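Laundry Corner, Skultenville
Photo gallery -- Home and Household

Posted 18 Feb 2018 by Faustine Roussel

When I moved to the flat in Skultenville, the laundry was the part of the home I liked the least. Everything came off the line and went on the back of a chair, and from the chair it went directly on my body. My neighbour told me this is a system also, but I wanted a better one.

So in February I began to sort the clothes in baskets, one for each kind. I do not have a laundry room. I have a table, a shelf and a cupboard which opens only if the door of the hallway is closed. It is enough for a small household of two persons.

The first rule I gave myself is that the soft clothes do not go together with the heavy ones. Jeans and towels have their own place on the lower shelf, and they are folded the same day. T-shirts, pyjamas and the thin grey things we wear at home can wait in a basket until the evening. They crease a little, but these creases go out when you wear them.

I tried plastic tubs before the baskets. They are cheap and easy to wash, but the sides are hard and they slide when you pull them from the shelf. A woven basket stays where you put it. I found mine at Kleinschmidt, the small homewares shop near the station in Andale, and I paid more than I had planned. 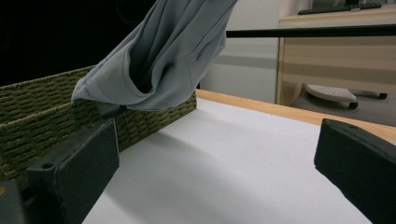 Grey into the green basket. The weave is tight, so buttons and zips do not catch in it.

Clerkivside wrote to me under the first version of this gallery that I should not leave anything in a closed basket if it is even slightly damp, and that in the wet season a basket needs to stand in the open air for a day before it is filled again. In Clerkivside's house the cotton began to smell after one night, and it had to be washed again, all 2 loads. The advice was also to put the basket on a small rack, so that the air can pass under it.

I did not think of the rack and I am grateful for it. I now use an old cooling rack from the kitchen, which has the correct size. My baskets have no lids, but I still check the hems and the seams with my fingers before I put a garment in, as these parts dry last. If a seam is cold to the touch, the garment goes back on the line for 30 minutes.

Some words about colour. I chose a dark green because it does not show the dust so quickly, and because the socks basket was already cream. My partner cannot remember which basket is for what if they look the same. Now we say "green" or "cream" across the flat and the clothes arrive mostly in the right one.

For cleaning I use a soft brush, the kind for shoes, and I brush along the rows of the weave. Then a cloth with very little water. Please do not put a basket like this in the bathtub -- I did it with an older one and it lost its shape, and now it holds only onions.

I still have to find a place for the bed sheets. The fitted ones I cannot fold nicely, I roll them and close the cupboard quickly. If you have a good method for a narrow shelf, the comments are open below.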